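Altimau open day: a look at the Plevarum hand-held gripper kit

Posted Dec 2, 2023

Altimau opened its workshop to visitors for the afternoon, mainly to show the Plevarum kit, a pair of hand-held grippers sold for recording household handling tasks. I went because our group at Zomuswood is choosing a kit for next year and I wanted to hold one before we put in an order.

Sign-in was at the loading door, then a short talk about the company. They began as a repair shop for lab instruments and moved into grippers when a customer asked for a batch of handles. The talk ran long and the coffee ran out. After that we were split into groups of nine and taken through to the assembly benches, where the finger pads are glued and the handles are closed up and tested. Each handle is opened and closed 1449 times on a rig before it is packed. I asked why that number and was told it was what the rig was set to when they bought it.

The demonstration area was next door, set up with ordinary furniture. Visitors could watch staff work through a task list and then have a go.
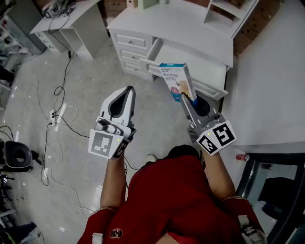 The kit is priced per pair, and the two handles are sold as a matched set. You can't order a single left or right, which will annoy anyone who drops one. Markers are fixed at the base of each gripper, and they sit up where a camera over the wearer's head has a fair chance of seeing them. Small boxes are a sensible test for the fingers, and the bandage box held up toward the open drawer is the sort of job we would be giving it. Our own list at Zomuswood is mostly medicine cabinet and kitchen drawer work, so I paid more attention to this station than to the others.

I had a turn with both handles for as long as the queue allowed. The trigger is lighter than on the Srithong set we borrowed in October, and my hands were less tired afterward. The fingers close evenly. Thin cardboard is easy to crush if you squeeze the way you would with pliers, and I put a dent in a tea box before I got the feel of it. Round drawer knobs were harder. I could pull one open at a straight angle but slipped off when I came at it from the side.

Charging takes 60 minutes according to the spec sheet. The batteries are built in, and changing one means sending the handle back. Srithong lets you swap them yourself, and for a group that records all day this matters more to me than the trigger does.

Software was the weak part of the visit. The export tool was shown on slides only, and the person presenting could not say whether it would run on the older machines we have. I was promised an answer by email. The printed manual is clear, with good colour diagrams and a proper section on cleaning the pads.

Warranty is 2 years on the handles and does not cover the pads. Spare pads come in packs and can be ordered from the Altimau site. Shipping to us would be extra, and they are checking the cost.

I have asked for a loan pair before we decide. If it comes through, we will run it beside the Srithong set on the same drawers and I will post the results on this page.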